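Artificial flowers to fill Otville hall for spring show

Otville's spring show will be dressed entirely in artificial flowers this year, organizers said, with 170 stems being sorted for the tables and the front entrance.

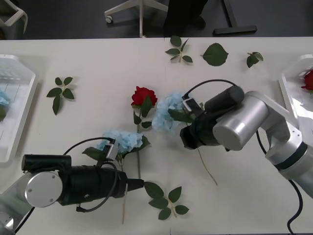 By the Zellgate Courier news desk
20th March

Pale blue hydrangeas and red roses are among the flowers going into the displays, along with loose green leaves that will be used to fill gaps low in the vases.

The stems were ordered from Lehtinen, a craft supplier in Parska, after last year's fresh flowers wilted before the second afternoon. They will be packed away after the show and used again.

Each of the 30 tables will get one arrangement. The rest of the stems are for the entrance - a spot that was left bare last year.

The show opens in April at the Otville hall, which has seating for over 200. Tickets are on sale at the hall office and at the Zellgate library. Parking is behind the building, with the overflow lot on Mill Street open both days.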